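4. Siting, levelling and looking after the Hidley table

This section was rewritten in March by Fadwa Helmy, after the earlier version was found to repeat a good deal of the sales leaflet. Where the leaflet and this guide disagree, follow this guide.

4.1 Choosing a place

The leaflet says the table is "at home in any room". We doubt it. A conservatory that bakes all afternoon is hard on any pale top, and a damp garage is hard on the feet.

1. Pick a spot out of direct afternoon sun if you have one.
2. Leave a gap of 220 mm between the table and any radiator.
3. Walk round the table with the chairs pulled out. If you have to turn sideways, you will be annoyed by it within a week.
4. Lift the table into place with a second person. Do not drag it, even on carpet.

Caution: The felt pads in the accessory bag are sold as "glide pads". They protect the floor from small knocks. They do not make the table safe to push.

4.2 Levelling

Each leg has a screw foot. The leaflet calls this "self-levelling", which would be nice. You do the levelling.

1. Screw all four feet fully in.
2. Press down firmly on each corner in turn and note which one rocks.
3. Unscrew the foot at that corner a quarter turn at a time until the rocking stops.
4. Lay a spirit level along the length of the top, then across it. Adjust in pairs at the low end or the low side.
5. Tighten the lock nuts with the flat spanner.
6. Press each corner again. The nuts can pull a foot slightly out of line as they tighten.

Note: A phone will do in place of a spirit level only if you have checked it. Lay the phone flat, read it, turn it end for end and read it again. If the two readings differ, trust neither.

Note: Old floors move. If the table rocks again when the heating goes on in autumn, repeat steps 2 to 6 before you blame the legs.

4.3 The top

A matt white top is sold on the idea that it does not show marks. It shows fewer reflections than a gloss one. Marks are another matter, and grey smudges of the sort left by sleeves, pencils and the undersides of boxes will appear on it sooner or later in any house where people use their table.
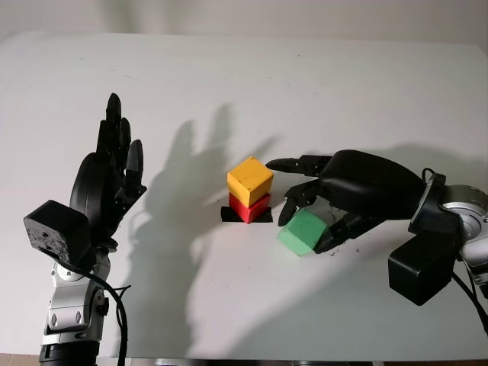

Matt white tabletop with a few faint grey smudges.

For everyday marks:

1. Clear the top and brush off any grit with a dry cloth. Grit is what does the scratching.
2. Mix a few drops of washing-up liquid into 300 ml of warm water.
3. Wring a soft cloth out in it until it no longer drips.
4. Wipe in long straight strokes from one end to the other. Small circles on a matt surface tend to leave a shiny patch, and the patch stays.
5. Go over it again with a cloth rinsed in clean water.
6. Dry it with a towel.

If a mark is still there after 3 attempts, stop for the day. Most of the damaged tops sent to Rimantas Urbonaitė on the returns desk had been scrubbed by someone determined to win.

Caution: Do not use cream cleaner, scouring pads or "miracle" sponges. The sponges work by wearing the surface away, very finely, and they carry on doing so after the mark has gone.

Caution: Do not use furniture polish. It leaves a film on a matt top and the next smudge sticks to the film.

4.4 About the Isulden cloth

Some shops put an Isulden cleaning cloth in with the table, or sell you one at the till. Paraschiva Pîrvu tried it against an ordinary cotton dishcloth on a spare top, using pencil, newsprint and tea. She could not tell which half was which afterwards. Use it if you were given it. We would not go out and buy one.

The same goes for the spray guard. The makers say a single coat keeps stains out for years. We have seen no test that says how they found this out, and until we do the guard is left out of the care steps above.

4.5 Heat and weight

The leaflet says the top is "heat friendly". We cannot find anyone who will say what temperature that means.

1. Use a mat or trivet under anything straight from the hob or oven.
2. Put a mat under a slow cooker as well. It is cooler than a pan but it sits there all day.
3. Spread heavy loads towards the legs. Do not stand on the table to change a light bulb.

4.6 Checks

Once a season, try the lock nuts with the spanner, look at the felt pads and replace any that have gone thin, and wipe the underside of the rim, where sticky hands go. If a leg is loose and the nut will not hold, stop using the table and see section 6 for spare parts.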